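Kitchen swap day back at Lamrani Hall this Sunday

The Lamrani Hall kitchen swap is back on Sunday, doors 11 till late afternoon, and there is plenty still to find homes for. Trays, towels, chopping boards, plastic cutlery, storage bins. Bring a thing, take a thing – or just take a thing, nobody minds.

Sorting has been going on all week at the big brown table in the side room. Smaller bits first, then the bins.

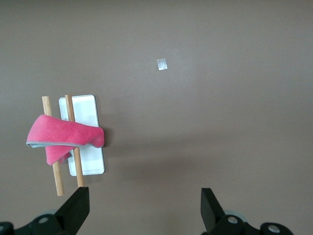 Last time 101 households came through the door and the Andolon Road end of the car park was full by noon, so walk if you can. The number 3 bus stops right outside. Organisers say 2,336 items have been passed on since the swaps began, most of them from kitchens, a fair few of them mugs. No more mugs please. There is a whole cupboard of mugs.

Wanted this time: lidded pans, baking trays, clean tea towels and anything wooden in decent nick. Sharp knives have to be handed in at the desk, wraped in newspaper. Electricals can't be taken unless they've got a plug on and a working switch, and even then only small ones.

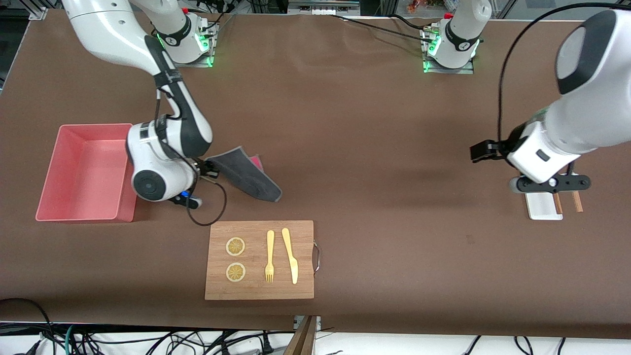 Bamboo board with lemon slices, plastic knife and fork, and a pink bin on the table at Lamrani Hall, with a dark grey towel held in a gripper.

Tea and cake from the Trultanen bakery, cash only. Anything left at the end goes on to the Gekik reuse shop on Monday morning, so if your after something in particular come early. Entry free, bags not provided.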